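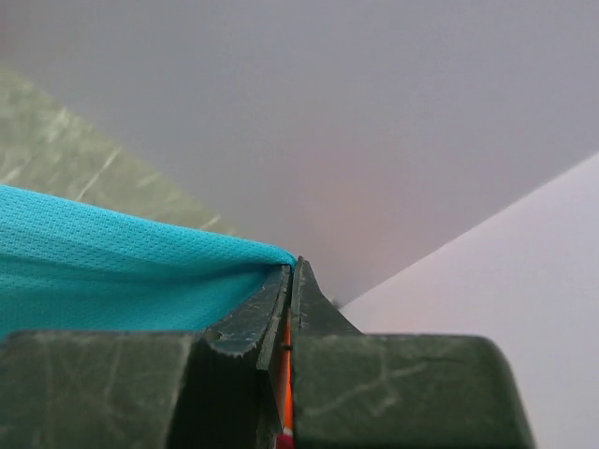 Home | Notebook | Dye bench | Stock list | Older entries

19 April 2023

Indigo vat, second week. Topped up the Majali vat with warm water before lunch and left it covered. pH strip read 11, a little higher than I like for wool, so only cotton went in. Three dips, ten minutes each, with airing between. The color is even except along one selvage where the cloth was folded under the clip.

Weighed out madder for the Tusen order. The scale still drifts after it has been on for an hour. Zeroed it between jars and got 1,000 g in the first and 2,000 g in the second. Both are labeled and on the lower shelf. Please don't use them for tests — there is a half jar of the old lot next to the sink.

Barik yarn: scoured the rest of the skeins. The rinse water stayed yellow longer than in November, so I gave it a fourth rinse. Alum tomorrow at the usual strength. If the blotches come back I want to try a longer soak before blaming the water softener.

Serkitau sent the new price list. Weld is up again, walnut is the same. The counter on the water meter said 2,305 when I closed up. Write it down on your days too, the bill is being queried.

To do: new gloves, size small. String for skein ties. Move the soda ash away from the window, the bag is caking.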